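Writing > Courts and Crime > Posts

A morning in the overflow room

Wed 12 September

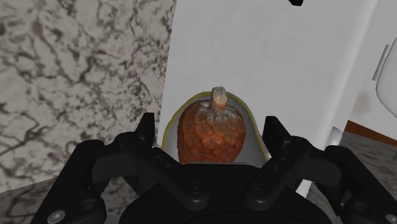

I went to the Stavado arraignment because I had the day off and the courthouse is on my bus line. I had followed the case since the spring, mostly through the evening news, and I wanted to see how much of what I'd been told held up once a judge was in the room.

For anyone who hasn't kept up, Stavado is the company that ran the parking and towing contract for the city until last November. Prosecutors say a former contracts manager, a man named Iyer, took payments to steer the renewal their way. He was arrested at his house early in the morning, and a TV crew was parked on his street when it happened. That clip ran all day. I must have seen it a dozen times, the same few seconds of a man in a gray sweatshirt walking to a car with his head down.

The line outside the building was already down the steps when I got there. Reporters had their own line and it moved faster. The rest of us got numbered slips, and mine was 46. The courtroom itself filled up with lawyers, family and press, so a deputy walked the remainder of us down to the fourth floor, to an overflow room with a screen on the wall and rows of stacking chairs.

The sound didn't work for the first few minutes. We watched people stand up and sit down. A woman behind me had been through this at another hearing and said they'd fix it by the time the judge came in, and they did.

The hearing was short. The clerk read the case number, and the judge asked Iyer whether he had received the charging document. He said yes. His attorney said they would waive a full reading and enter a plea of not guilty on all 5 counts. The prosecutor asked for travel restrictions and surrender of the passport. The defense agreed to the passport and argued over the travel, since Iyer has a mother in Pledavstead, which is over the state line. The judge allowed trips there with notice to pretrial services. Then they set a status date in November, and that was it.

I had my notebook out and I wrote down "not guilty, 5 counts" and the time. When I got home I checked how it had been reported. Two stations had the number of counts right. One said four, and it was still four when I went to bed. None of the TV pieces mentioned the travel argument, and I understand that, it's not exciting. But it took up nearly half the hearing and it was the only thing the two sides disagreed on.

The arrest clip was in every one of them.

I don't have a big theory about this. I used to do night shifts on the copy desk at a small paper that has since closed, and I know how it goes. You have a space to fill and you have footage, and the footage gets used. What bothers me is that the arrest has become the story. I talked about it at work the next day and three people told me he'd been "caught." One of them thought he had already been convicted.

The best account I found came from Revathi Kamath, who writes a courts newsletter and was one of the people in the actual courtroom. She had the plea, the conditions, the next date, and a paragraph on what the government has to show to prove the payments were tied to the renewal. She also read the charging document closely enough to notice that the first payment listed is for $644, and that it's dated before Iyer moved into the contracts office. That may mean nothing. It may be a mistake in the dates, or there may be an explanation that comes out later. She didn't claim to know. She said it was there and gave the page number, and I went and looked, and it was there.

I'd like more of that. I know it's slow to do and that a newsletter reaches a small number of people compared with a broadcast. But the document is public. You can get a copy from the clerk's office on the first floor if you don't want to use the online system, which logged me out twice.

Some practical notes, if you're thinking of going to the next one:

Get there early. The doors open at eight, and the security line backs up fast after that.

Phones have to be off in the overflow room, same as in the courtroom. A man two rows up from me had his taken for the length of the hearing. He got it back at the door.

There's a coffee cart in the lobby but you can't bring the cup upstairs. The lunch place across the street, Ralar, is fine. I had the soup.

Bring paper. I filled 4 pages, and a good part of that is abbreviations I had to work out on the bus home.

I haven't decided whether Iyer did it. The charging document makes a case, as it's supposed to, and his side hasn't had to answer yet. There's a cooperating witness described only as "Individual B," who seems to be somebody from inside Stavado, and a lot will depend on that person. The city has also said it is going over the older contracts, with no date for when it will be done.

I've asked for the November status date off. It may be even shorter than this one, and it could get moved, so check the calendar before you make the trip. If the overflow room is open again I'll probably end up there and I'll post my notes the same night.

Contact | Copyright, all posts by the author | Back to top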